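Search the Kids' Corner Enter keyword Go

Why Don't Your Bones Snap When You Jump?

4 September 2025
By Florence MacLeod

Jump off the bottom stair. Go on. Thump! Your legs are fine, right? So how come?

Bones look like plain old sticks. They're not. A bone is alive, just like your skin. Blood goes in, blood comes out. Tiny cells are busy in there all day, all night too.

First, the outside. Hard, smooth, packed tight. Scientists call it compact bone. Then the inside, near the ends. Full of little holes, like a sponge. Not squishy though! It's called spongy bone and it's still pretty tough. The holes keep it light. Imagine lugging around solid legs. No thanks.

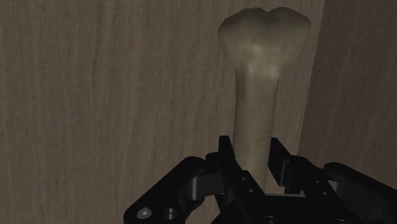
Now the middle part of a long bone. Kind of like a tube, with soft marrow in it. Marrow is a big deal. Some of it is red and makes new blood cells. Some is yellow and stores fat.

Next question, from Marcelino Toledo in Brelton: "Do babies have more bones than grownups?" Yes! Babys have lots of extra bits, and some of them join together as you grow. Your skull does this. So does the bottom of your back. Grownups end up with 206.

And the longest one? Your thigh bone, the femur. The smallest is in your ear, teeny tiny.

What if a bone breaks? It fixes itself. Really. Blood clumps up around the crack, then a soft patch grows, then the patch turns hard. A cast just holds everthing still while that goes on.

Want strong bones? Milk, yogurt, beans, leafy greens. Sunshine helps your body make vitamin D. And run! Skip! Bones get stronger when you use them.

More bone questions? Send them in, we're doing teeth next.

Contact us | © 2025 Wultness Kids' Corner | Back to top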